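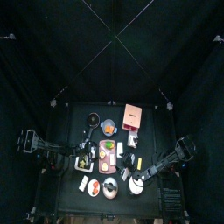 검은 탁자 위의 흰 용기와 흰 포트, 양쪽에서 뻗은 로봇 팔

트레베미아(Trevemia) 회고 노트 세트
지은이: 노에미 음베키(Noemi Mbeki)
펴낸곳: 비라크(Birach)
구성: 본책, 편지지 묶음, 안내 소책자

제품 소개

트레베미아 회고 노트는 예순 전후의 독자가 지나온 시간을 글로 정리할 수 있도록 만든 질문형 노트입니다. 빈 일기장을 앞에 두면 무엇부터 써야 할지 막막하다는 분이 많아, 쪽마다 짧은 질문을 먼저 두고 그 아래에 쓸 자리를 마련했습니다. 질문은 약 200개이며 본책은 모두 223쪽입니다.

자서전을 쓰기 위한 교재로 만든 책은 아닙니다. 연도순으로 쓸 필요가 없고, 완성된 문장으로 쓰지 않아도 됩니다. 단어 몇 개만 적어 두었다가 몇 달 뒤에 다시 펴서 이어 쓰는 분도 계십니다. 그래서 질문마다 날짜 칸을 두 개씩 넣었습니다. 처음 쓴 날과 다시 읽은 날을 적는 칸입니다.

지은이 노에미 음베키는 중년 이후의 글쓰기 모임을 오래 이끌어 왔고, 이 노트의 질문은 대부분 모임에서 실제로 쓰던 것입니다. 한국어판을 준비하면서 가족 호칭이나 명절, 제사처럼 원서에 없던 주제를 더했고 우리 생활과 맞지 않는 질문은 뺐습니다.

본책의 구성

1부 이름
태어나서 지금까지 불려 온 이름과 호칭을 적습니다. 별명, 누구 엄마나 누구 아빠로 불린 시기, 직장에서의 직함, 세례명이나 법명도 포함됩니다. 그 가운데 마음에 들었던 이름과 벗고 싶었던 이름을 나누어 보는 쪽이 이어집니다.

2부 일과 손
돈을 받고 한 일과 받지 않고 한 일을 같은 표에 적습니다. 집안일, 간병, 농사일 거들기, 동네일을 모두 씁니다. 손에 익은 기술이 무엇인지, 누구에게 배웠는지, 누구에게 가르쳐 주었는지 묻습니다.

3부 부러움
남의 삶이 부러웠던 순간을 다룹니다. 지금 부러운 사람과 서른 무렵에 부러웠던 사람을 따로 적게 되어 있습니다. 쓰기 불편하다는 의견이 가장 많은 부분이지만, 다 쓰고 나서 다시 읽는 횟수가 가장 많은 부분이기도 합니다. 순서를 건너뛰고 맨 나중에 쓰셔도 됩니다.

4부 몸
몸의 변화를 적습니다. 병력을 기록하는 양식은 아니며 의학적인 조언도 들어 있지 않습니다. 걷는 속도, 잠드는 시간, 거울을 보는 습관, 예전에는 좋아하지 않다가 좋아하게 된 음식 같은 것을 묻습니다.

5부 어른
살면서 만난 어른 가운데 닮고 싶었던 분을 떠올리고, 그분에게서 본 행동 하나를 구체적으로 적습니다. 뒤쪽에는 지금의 나를 어른으로 보는 사람이 있는지 묻는 질문이 나옵니다. 쓸 말이 없으면 비워 두고 다음 부로 넘어가십시오.

6부 남은 약속
앞으로 지키고 싶은 약속을 적습니다. 자신과의 약속, 가까운 사람과의 약속, 사는 동네나 바깥세상과의 약속을 각각 다른 쪽에 쓰게 했습니다. 기한을 적는 칸은 있지만 채우지 않아도 됩니다.
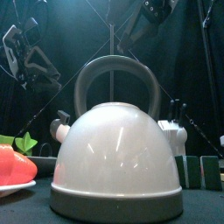
회색 고리 손잡이가 달린 흰색 돔형 주전자

편지지와 안내 소책자

편지지는 본책과 같은 종이를 썼습니다. 줄 간격이 넓은 것과 줄이 없는 것 두 종류가 섞여 있습니다. 6부를 쓰다 보면 누군가에게 바로 전하고 싶은 말이 생기는 경우가 있어 따로 넣었습니다. 부치지 않고 본책 뒤표지 안쪽 주머니에 보관하셔도 됩니다. 주머니는 반으로 접은 편지지와 작은 사진이 들어가는 크기입니다.

안내 소책자에는 혼자 쓸 때의 방법과 여럿이 쓸 때의 방법이 나뉘어 실려 있습니다. 모임에서 쓰실 경우 한 번에 질문 하나만 고르고, 쓴 것을 소리 내어 읽을지는 각자 정하도록 권합니다. 읽은 글에 대한 조언이나 평가는 하지 않는 것이 원칙입니다. 진행자가 없는 모임도 염두에 두고 썼습니다.

제본과 종이

판형은 A5이고 무게는 본책만 300g입니다. 실로 엮어 제본했으며 어느 쪽을 펴도 평평하게 펼쳐집니다. 표지는 천을 씌운 연성 표지로, 색은 짙은 회색과 쑥색 두 가지입니다. 내용은 같습니다.

종이는 노스투스(Nostus)의 미색 필기용지입니다. 만년필로 써도 뒷면에 크게 비치지 않지만 굵은 촉이나 수성 마커는 번질 수 있으니 맨 뒷장에서 먼저 시험해 보시기 바랍니다. 본문 글자는 일반 단행본보다 크게 짰고, 질문은 굵은 글씨로 인쇄했습니다. 돋보기 없이 읽고 싶다는 요청에 따라 2쇄부터 회색 글자를 모두 검은색으로 바꾸었습니다.

표지 디자인과 조판은 응우옌쩐(Nguyen-Tran) 디자인실이 맡았습니다. 장을 구분하는 쪽에는 그림을 넣지 않고 여백으로 두었습니다. 사진을 붙이거나 꽃잎을 말려 끼우는 분이 많아서, 두꺼워져도 덮을 수 있게 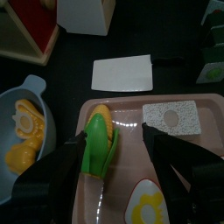
책등에 여유를 두었습니다. 붙이는 것이 아주 많으면 표지가 조금 뜹니다. 이럴 때는 동봉된 면 끈으로 묶어 두시면 됩니다. 끈만 따로 구입하실 수도 있습니다.

사용 방법

처음부터 차례대로 쓰실 필요는 없습니다. 다만 1부의 첫 질문은 분량이 짧고 부담이 적어 시작하기에 알맞습니다. 하루에 한 쪽을 넘기지 않는 편이 좋습니다. 며칠을 몰아서 쓰면 중간에 지쳐서 덮어 두는 경우가 많았습니다.

쓰다가 힘든 기억이 나오면 멈추십시오. 질문 번호 옆에 작은 동그라미가 있는 것은 상실이나 이별을 다루는 질문입니다. 동그라미가 붙은 질문만 모은 목록이 소책자 뒤에 있으니 미리 보고 피하실 수 있습니다. 이 노트는 상담이나 치료를 대신하지 않습니다.

부모님께 선물하시는 경우, 다 쓰셨는지 묻거나 보여 달라고 하지 않으시기를 부탁드립니다. 선물용 포장에는 이 내용을 담은 작은 카드가 들어갑니다. 받는 분께 드리는 글은 주문할 때 따로 적어 주시면 손글씨로 옮겨 적어 보내 드립니다.

독자 의견

"3부에서 한 달을 쉬었다가 다시 썼습니다. 언니 이야기를 쓰게 될 줄은 몰랐어요." (쑥색 구매)

"글씨가 커서 좋습니다. 줄 간격이 조금 더 넓으면 하는 마음은 있습니다. 손이 떨려서 글씨를 크게 쓰는 편입니다." (짙은 회색 구매)

"도서관 글쓰기반에서 같이 씁니다. 소책자에 나온 대로 평가를 안 하기로 했더니 말수 적은 분들도 읽으십니다." (모임 구매)

"내용은 마음에 드는데 배송 중에 모서리가 눌려서 왔습니다. 바로 바꿔 주셨어요." (짙은 회색 구매)

자주 묻는 내용

나이 제한
없습니다. 질문이 쉰 이후의 생활을 기준으로 짜여 있어 젊은 독자에게는 맞지 않는 쪽이 더러 있습니다. 사십 대 독자께서는 5부와 6부를 주로 쓰신다고 합니다.

종교
특정 종교의 내용은 없습니다. 기도나 명상에 관한 질문이 있으나 해당하지 않으면 건너뛰시면 됩니다.

전자책
계획이 없습니다. 손으로 쓰기 어려운 분을 위해 질문만 모은 문서 파일을 보내 드립니다. 구매 후 문의란에 남겨 주십시오.

낱권 구매
본책만 구매하실 수 있습니다. 안내 소책자만 필요하신 모임에는 따로 보내 드리며 배송비만 받습니다.

재고와 배송

이번 쇄는 2,365부를 제작했습니다. 쑥색은 짙은 회색보다 적게 만들어 먼저 품절될 수 있습니다. 다음 쇄는 12월에 들어올 예정이며, 그 전에 품절되면 입고 알림을 신청해 주십시오. 오후 2시 이전에 결제하신 주문은 당일에 발송합니다. 손글씨 카드를 신청하신 주문은 하루 더 걸립니다.

쓰지 않은 제품은 교환과 반품이 가능합니다. 한 쪽이라도 쓰신 경우에는 반품이 어렵지만, 제본이 풀리거나 쪽이 빠진 경우는 쓰신 뒤에도 새 책으로 바꾸어 드립니다. 이때 쓰시던 책은 돌려보내지 않으셔도 됩니다. 해당 부분의 사진만 보내 주십시오.

모임이나 기관에서 여러 권을 주문하실 때는 비라크 문의란에 수량과 받으실 곳, 원하시는 표지 색을 적어 주시면 견적을 보내 드립니다.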